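Smoke and ash: household cleaning notes for bushfire season
Compiled by Fiona Geddes and Keir Rankin, Trokstead. Last revised 04/02/2024.

These notes cover houses that have been exposed to smoke and light ash but have no heat damage. If the fire reached the structure, wait for clearance before going in, and photograph each room for the insurer before moving anything.

## Before starting

Wear a P2 mask, gloves, long sleeves and closed shoes. Ash from burnt buildings, treated pine or old vehicles is not the same material as ash from scrub and should be left to a licensed contractor.

Keep the windows shut until the air outside has cleared. Set the air conditioner to recirculate. Evaporative coolers draw outside air and should stay off, with the vents covered.

## Hard surfaces

Work from the ceiling down. Dry methods come first: water on loose ash makes a caustic slurry that marks paint and grout.

1. Vacuum with a HEPA-filtered machine and a soft brush head. An ordinary vacuum blows the finest particles back into the room.
2. Wipe walls with a dry soot sponge in straight, overlapping strokes. Do not scrub in circles.
3. Wash with warm water and a little dishwashing liquid, using 2 buckets, one for washing and one for rinsing.
4. Change the water when it turns grey.

Sweeping with a dry broom is not recommended indoors. On concrete outside, mist the ash lightly and sweep it into a lined bin. Keep it out of the stormwater drain.

## Clothing and linen

Shake items outdoors, downwind of the house, before they go near the machine. Anything that goes in with ash still on it will leave grit in the drum seal.

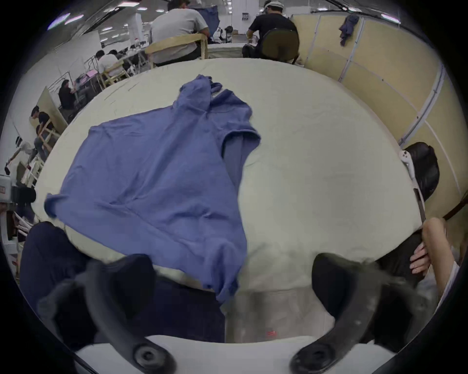 Wash smoky cottons in small loads so that the water moves freely. Add 100 mL of white vinegar to the rinse compartment, and never combine it with bleach. Smell each item before drying it. Heat from a dryer tends to fix the odour, so anything still smoky goes back for a second wash.

Wool, silk and lined coats go to a dry cleaner. Tell the counter staff that the problem is smoke.

## Filters and tanks

Air conditioner filters clog quickly in smoke. Check the return-air filter every 5 days while haze persists and replace it if it will not rinse clean. Blair Tennant's ducted unit needed a new one after a single week in July, when the only smoke was from hazard reduction burns.

Disconnect the downpipes from rainwater tanks before rain arrives. Hose the roof and gutters, let the first rain run to waste, then reconnect. Do not drink tank water that has an unusual colour, taste or smell.

## Lingering odour

Scented sprays cover smoke for an hour or so. Shallow dishes of bicarb soda or activated charcoal in closed cupboards work slowly but do help. Curtains and cushion covers are the usual source when a room has been washed down and still smells.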